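Air-Drying at Hatusley: Progress Report, November

To: Valdemar Ásgeirsdóttir, Bjarnason Fund
From: Helmi Pesonen, Hatusley House

Summary

The drying room is open and in use. The small-items part of the project, which the application described in one cheerful sentence, has taken up most of the period. We are within budget except for clips. Socks are harder than sheets.

What we said we would do

You will remember that the grant covers a shared drying room for the 23 apartments at Hatusley House, so that people can stop running the big tumble dryers for half a load of gym clothes. The application had a part for large items (lines, a pulley rack, the long wall) and a part for small ones, meaning socks, underwear, washcloths and whatever it is that babies wear on their hands. We asked for money for lines, frames, hangers and a table, and promised a set of instructions short enough to be read by a person holding wet laundry.

Large items

Finished, and dull in the best way. The lines went up in the first month and have stayed up. Sheets are hung, sheets dry, sheets are taken down by someone, usually the owner. The pulley rack squeaks. I have oiled it and it squeaks at a lower pitch.

We had one argument about duvets. The rule is now that a duvet may have the end line overnight but has to be gone by 9 a.m., and the sign says so. Two of the apartments on the top floor have asked for a second end line, a thing geometry won't allow.

Small items

The original plan was a Bivik folding rack with narrow rungs. It came well recommended and we bought one out of the first payment. A sock laid over a rung dries well on the outside and stays damp along the fold, and if somebody opens the door quickly it goes on the floor. The rack is now used for dish towels and seems happier.

We moved to clip hangers after that. The model we settled on comes from Nemulov, a housewares shop on the other side of the river that is closing out its laundry shelf, so the price was good and the choice was limited to what was left. What was left was cloud-shaped. I had some doubts about presenting grown tenants with a drying hanger in the shape of a cloud, considering what clouds are known for, but it has a straight rail along the bottom, the clips are metal with a decent pinch, and it was marked down. We bought 7. The cream color shows dirt, which at least means it gets wiped.

Each hanger hangs by its wire hook from the crossbar of a wooden frame, with a table underneath. The table was an afterthought and has turned into the most useful thing in the room. In the first trials we worked out of a basket on the floor and every sock involved a bend. With the load laid out flat on the tabletop first, it is easy to see which ones have partners before anything goes up. It also shows which ones don't, and there are always some.

The trial load is a mixed one: red, navy and light gray, all plain, bought for the purpose. We clip at the cuff. Clipping at the toe was tried at the insistence of the second floor, who say their grandmothers did it, and it leaves a little beak at the toe which some people can feel in a shoe and others claim to.
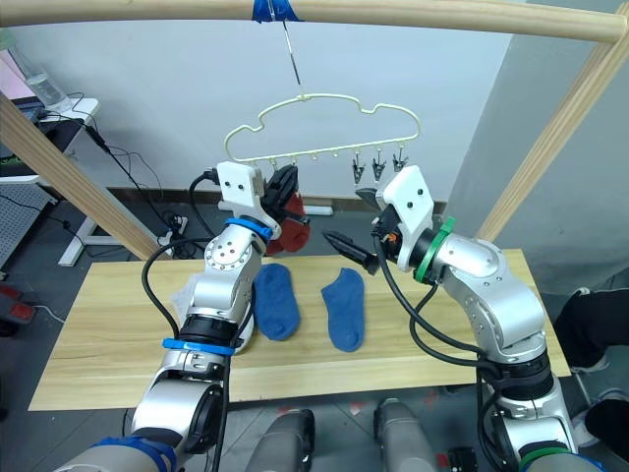
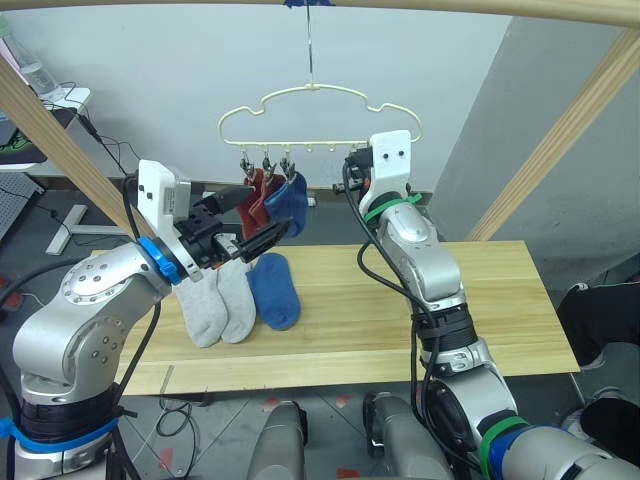
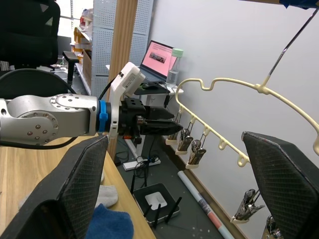
The cream cloud hanger with its metal clips. In the first two, the trial socks and the table.

What we have learned about clips

More than I wanted. The hanger comes with small hooks along the rail and the clips go on the hooks, so they can be moved along, taken off, swapped, and also lost. People take them off for other jobs. One of ours was found holding a bag of rice closed in the shared kitchen, and I am told that it did this very well.

Spacing matters more than we expected. When the clips are bunched at one end the rail tips, and the socks at the low end swing in against each other. Thick socks touching each other stay damp where they touch. We now ask people to start at one end and the other by turns and finish in the middle. About half of the building does it. The rest start on the left like they are writing a letter, and end up with a hanger that looks as if it is leaving the room.

We also tried putting both socks of a pair in one clip. It saves clips and keeps the pair together, and for thin dress socks I would recommend it. For anything you would wear with boots it is a slow way to make a cold sandwich.

The clips are the one line where we have gone over. The application allowed for none, on the theory that hangers arrive with clips and clips stay with hangers. I have ordered a bag of 200 spares, which was the smallest bag the supplier would talk to me about. I would like to charge it to the unspent part of the rack budget and would be glad of a yes or no before the invoice gets its second reminder.

The instructions

The first version ran to both sides of a sheet and had a diagram. A tenant returned it to me with corrections to the diagram. The current version is taped up by the door and reads, in full:

Lay everything on the table.
Find the pairs.
Clip at the cuff, one sock to a clip.
Work in from both ends.
Leave the clips on the rail when you go.
Take your socks home.

The last line was added later. We now have a box for socks whose owners have not taken them home. I had hoped to report that the box was a temporary measure. It has been replaced with a bigger box.

Use of the room

We didn't promise to count visits and I haven't tried to. The sign-up sheet is full on most evenings and nearly empty in the mornings. People with small children have taken to the hangers fastest, since small socks go up quickly and a whole hanger can be unhooked and carried home with everything still on it. This wasn't in the design. Two hangers went upstairs that way and stayed there for a while. Both are back, one of them with a mitten.

The complaints I have on file are the squeak, the duvet rule, the light switch being outside the door, and the clouds. On the clouds opinion is divided. One tenant finds them undignified. Her daughter has asked whether we could get a sun.

Spending

Lines and pulley rack: spent as planned.
Folding rack: one bought, the rest of the line unspent.
Hangers: under, thanks to the closing-out price.
Wooden frames and table: spent as planned, plus a tin of wax that I forgot to list.
Clips: over, see above.
Printing: one sheet, several times.

Receipts are in the folder I sent along with the last report, apart from the wax. I have looked for that one in the places where I normally keep receipts and in the places where I normally find them.

Still to do

The frames need rubber feet before the floor gets waxed, or there will be marks. I have the feet. They are the wrong diameter and the right ones are on order.

We want to try the same hangers with washcloths and baby clothes through the colder part of the year, when the windows stay shut and everything in the building takes longer to dry, the tenants included. If the room turns out to be too damp with the lines and the hangers all full, we may need to ask you about a small fan. I mention it now so that it can't come as a shock later.

The wording for the end-line rule is going back to the tenants' meeting. I expect to be told about my use of the word "overnight."

Decisions needed from the Fund

1. Whether the spare clips can come out of the unspent rack money.
2. Whether the next report can move back by a month, so that it takes in some real winter.

I am in the office most afternoons, or in the drying room matching gray socks to other gray socks. They are all slightly different grays.

Helmi Pesonen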